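How to sort out an overstuffed wallet (and keep it sorted)

I put this off for years. My old purse had got so fat that the zip gave up somewhere near Leicester, and I drove home with my library card sliding about on the passenger seat. So I finally sat down with a pot of tea on Saturday, 2nd February, and did the lot, and I'm quite evangelical about it now, sorry!

It took me one evening. Yours might be quicker if you're less sentimental about café stamp cards than I am.

What you need

A clear bit of table, scissors, a pen and paper, your phone, and an envelope you don't mind scribbling on. That's your lot.

Step one: tip everything out

And I do mean everything, including the little slot behind the slot. Check coat pockets and the car as well while you're at it. I found a Daker card in my walking jacket that I'd already replaced twice.

Don't start deciding yet. If you stop to read each receipt as it comes out you'll be there till midnight (ask me how I know).

Step two: make your piles

I go for cards I use every week, cards I use now and then, things I need to keep at home, and rubbish. Bank card, driving licence and travel pass go in the weekly pile without any argument. The library card does too in our house, but we're in there all the time.

The now-and-then pile is where it gets sticky. My rule is that if I can't remember using it since last summer, it doesn't travel with me. It can live in the drawer. If it's still in the drawer next February, out it goes.

Step three: check for points before you cut anything up

I nearly chopped up my old Brillari card and then thought, hang on. There were 343 points sitting on it, enough for a decent lunch! Log in or ring up, write the balance on your bit of paper, and spend it or move it across before you close the account.

Same goes for gift cards. Look up the balance, write it on a sticky label on the back, and put that card at the front where you'll see it.

Step four: pick something to put them in

You don't have to buy anything. If your old wallet is sound, empty it, wipe it out and use it again. I like a book-style holder with clear-ish sleeves that you flick through, and a popper so it doesn't flap open in my bag. Other people swear by a slim one with a couple of slots and nothing else.

Whatever you choose, put the card you use most at the front and the one you use least at the back. Leave a sleeve or two free if you can, otherwise the first new card that comes along will end up loose again.
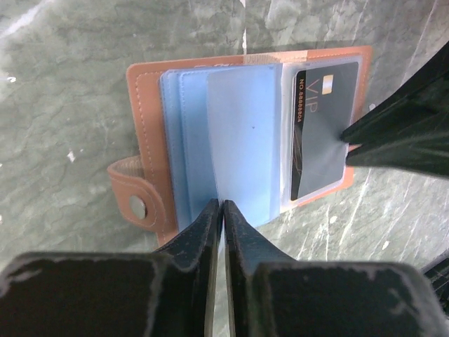 Hsin-yi Yau wrote in to say that she keeps her contactless card in a separate pocket altogether, as she got fed up of the reader at the station picking up the wrong one, and that she'd never go back to having them all together. I've tried it this week and I think she's right, although I did leave the house without it on the first morning.

Step five: make a list for the drawer

This is the dull bit, but it's the one you'll thank yourself for if your bag ever goes missing. Write down which cards you carry and the phone number for reporting each one lost. Don't write the PINs, and don't write out the long card numbers either. Pop the list in the envelope and put it somewhere sensible that isn't your bag.

My sister keeps hers inside a cookbook. Mine is in with the spare fuses.
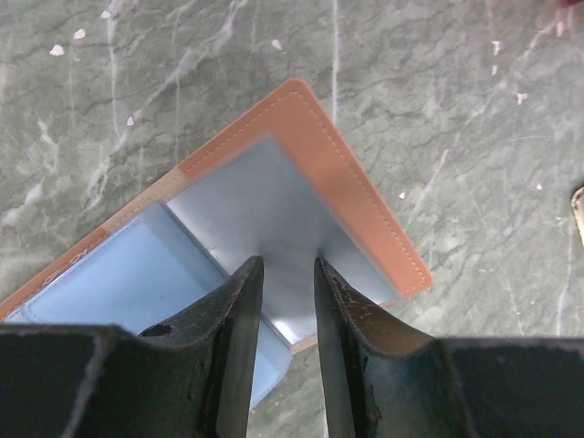 Step six: get rid of the rest properly

Cut bank cards through the chip and the magnetic strip, then snip the numbers up small. I put the bits in two different bins, a week apart, which my other half thinks is over the top. Old receipts with any card details on them go through the shredder, or get torn up very small if you haven't got one.

Keep receipts for anything still under guarantee. They fade something awful, so take a photo of each one the same day.

Keeping it that way

I give mine 5 minutes on a Sunday night while the kettle's on. Receipts out, stray coins in the jar, cards back where they belong. When a shop offers me a new loyalty card I ask if there's an app, and if there isn't I mostly say no thank you.

Next I'm tackling the drawer with all the takeaway menus in it, so if you've got a system for that, please do let me have it.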